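How to Feed a Crowd Burgers Without Losing Your Mind
Posted by Celeste Azevedo, Jul 20, 2018
Filed under: Cookouts, Big Batch
Jump to comments

Quick one today, we just got back from the Lurkstead block party and I want to get this down before I forget it. We made 139 burgers. Two grills, one folding table, one very tired me. Last June we did half that and it was chaos.

So. What I'd do again and what I wouldn't.

What you need
Ground chuck, 80/20. Don't go leaner.
Buns, plus a spare pack. Somebody always drops one.
Salt, pepper. That's it for seasoning.
Sliced cheese, the melty kind
Tomatoes, onions, pickles, lettuce
Parchment squares
Trays with a rim. More than you think.
Two pairs of tongs, one for raw and one for cooked. Tape on the raw ones.

Step 1. Do the math
One and a half burgers per adult, one per kid. Round up. A third of a pound each before cooking. If you're also doing hot dogs drop it to one per adult.

Order the meat early!! I called the counter at Magalhães two days ahead and they still had to split it over two pickups.

Step 2. Shape the night before
Cold meat, cold hands. Don't knead it, you want it barely holding together. Press a dent in the middle with your thumb so they dont puff up into balls. Make them wider than the bun, they shrink.

Stack with parchment between, 4 high. Any higher and the bottom one turns to paste. Ask me how I know. Cover, fridge, bottom shelf.

No salt yet. Salt goes on right before the grill or you get sausage texture.

Step 3. Prep toppings in the morning
Onions first, in cold water for ten minutes, takes the bite off. Drain well. Lettuce washed and spun and rolled in a towel. Tomatoes last, as late as you can stand it, and on paper towels. Wet tomato = wet bun = sad.

Cheese: separate the slices ahead of time. Sounds dumb. Do it. Peeling cheese with a line of people watching is no fun at all.

Step 4. Set up the assembly table
Most important part, and the one everyone skips. Tray in the middle where you can reach it from both sides. Round stuff lined up in the order it goes on. Nothing else on the table, no drinks, no phones, no potato salad. Keep it clear and you can build without looking.

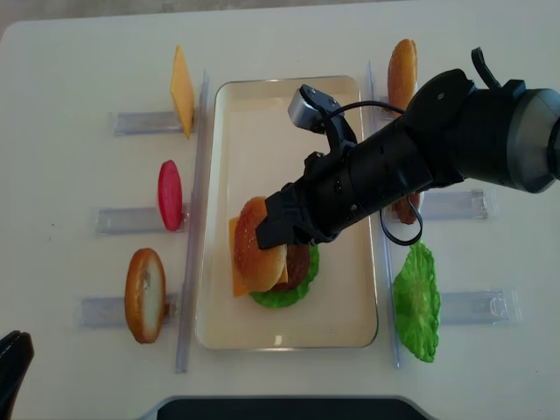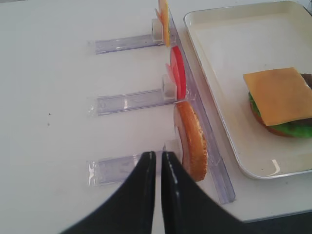
Step 5. Grill
Hot side and cool side, always. Salt and pepper the tops, seasoned side down on the hot part. Leave them alone. Three to four minutes, flip once, salt again, cheese on for the last minute with the lid down.

160 in the middle for ground beef. Use the thermometer, not your gut. Ours is an old Filmont and the battery door is held on with a rubber band but it reads fine.

Do NOT press with the spatula. Flare ups, dry burger, everybody coughing.

Step 6. Toast the buns
Cut side down on the cool side, 30 seconds or so. Watch them. I burned a whole bag talking to my neighbor.

Step 7. Build
Bottom bun, sauce, lettuce, patty with cheese, tomato, onion, pickle, top bun. Lettuce under the patty keeps the bottom bun from going soggy. One person builds, one person runs trays. Swap when you get bored.

Only build what you can hand out in five minutes. Let people do there own ketchup.

Holding them
Plain cooked patties keep in a 200 degree oven, covered, with a splash of beef broth in the pan. I've gone up to 4 hours when people were late. They were okay. Not great. Keep the thermometer handy, the meat has to stay above 140.

Built burgers don't hold. Don't try it.

The sauce, since people asked
Mayo, ketchup, chopped dill pickle, a spoon of the pickle brine, black pepper. I also put in a bit of Rivasero hot sauce but any kind works. Make it the day before, better on day two.

Leftovers
Crumble cold patties into chili or a pan of fried potatoes. Toppings that sat out in the sun, toss them. Extra buns go in the freezer, double bagged, good for garlic toast.

Veggie burger version coming when I find the notebook I wrote it in.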